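Condale site, hand-held gripper work
Pre-session safety checklist with comments
Checklist no. 2223, replaces no. 1852
Inspected September 17, 2022

Applies to table clearing and sorting tasks in furnished rooms. Fill in before the first recording and again after any change of operator.

1. Tool condition
Housings free of cracks: OK
Finger pivots move freely, pins seated: OK
Fingertip pads firmly attached, no lifting at the corners: OK, one pad replaced
Comment: the replacement came from the Işık stock — check the fit again at the end of the session. The old pad had started to peel along one side.

2. Hands and clothing
Sleeves above the wrist or fastened: OK
Rings and bracelets off: not OK at first check, put right
Comment: the Sasent rules allow a plain ring under a glove. Ours do not. The stricter rule applies on this site.

3. Floor and walking area
Floor dry: OK
Cables out of the walking area: OK after one was moved
Loose mats taken up: OK
Comment: tiles are slippery in socks. Indoor shoes with a rubber sole from now on.

4. Objects to be handled
No glass or blades among the rubbish: OK
No food left in wrappers: OK
Breakable items agreed with the householder before the start: OK
Comment: ceramics may stay on the table if they are not part of the task. Keep the open fingers clear of them when turning. Bags and paper can be picked up crumpled, they need no flattening.

5. Bin and drop zone
Bin on the floor, close to the table edge: OK
Operator can reach it without twisting: OK
Fingers opened over the bin, not over the rim: see comment 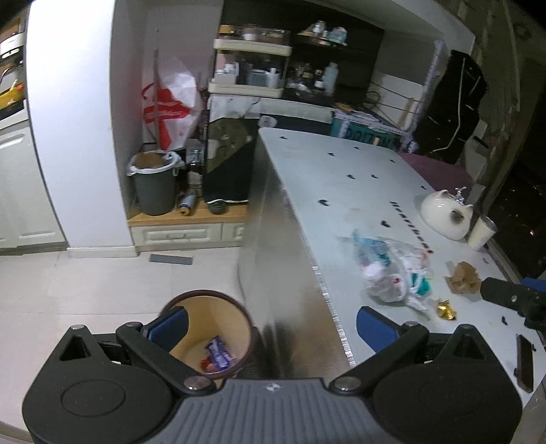
Astance would like the drop height written into item 5, because two operators trained on the same day will still let go at different heights, and a light wrapper drifts when it falls too far. A limit of 5 cm above the rim was suggested.

Comment: accepted as a trial until the October review. It does not apply to heavy items, which should go in by hand.

6. Stopping work
Stop word agreed and tried: OK
Both operators know who calls it: OK
Tools laid down with fingers closed during breaks: 2 reminders given

Result: passed with comments. Items 1 and 6 to be checked again before the next session.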